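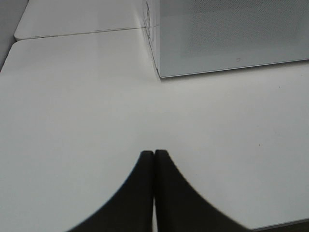 White work table, Saturday morning.

Erraji shared workroom – questions we keep getting

Can I just turn up?
Yes, if it's a Saturday. Other days book with Elisa Guerra first. Doors at 12, no earlier please.

How do I wipe the tables?
Damp cloth, drop of dish soap. Don't use scouring pads or bleach. The tops are white and every crumb shows, so have a quick look before you go. Rounded corners get missed a lot.

Can I put hot things down on them?
No. Use a mat. Mats are in the drawer by the door, 5 of them, please put them back.

Can I leave my stuff overnight?
Small things, yes, with your name on. Anything left longer than 2 weeks goes to the Flirville swap shelf.

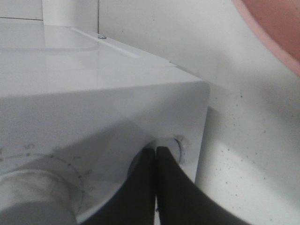
White appliance, corner view, with the ring of tick marks on the side.

What about cleaning the white appliance?
Unplug first. Soft cloth on the top and sides, dry one after. Glossy finish so it smears – go over it twice. Round the ring and the round opening use a cotton swab, barely damp. No sprays, ever.

A screw looks loose, should I tighten it?
Leave it alone and tell Anitha Sundaram. Same for cracks, odd smells, anythng rattling.

Is there a fee?
No. Donations tin by the kettle.

Where do I park?
Behind the Damix store, 82 Jatamo Road. Not in front, they do tow.

Can I bring kids?
Over 12 fine. Younger ones need an adult with them the hole time.

Still stuck?
Leave a note on the board. One of us checks it most evenings.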